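About Onine

Small Java shop, eight people, started by Meinrad Thaler after one too many app server migrations. We write and look after back-end software. Web services, message queues, old servlet code that still has to run at 3 in the morning.

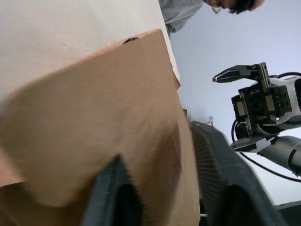

Our main product is Lumbao — a build monitor for teams with alot of modules. Free for up to four developers. 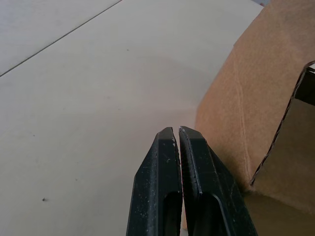 Also do training, two days, your office or ours in Kirkiston. Next round is in April, bring a laptop with a recent JDK on it. Prices on the contact page, or just email, we usualy answer same day. 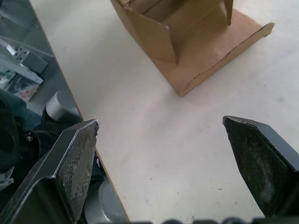 Cardboard on the white table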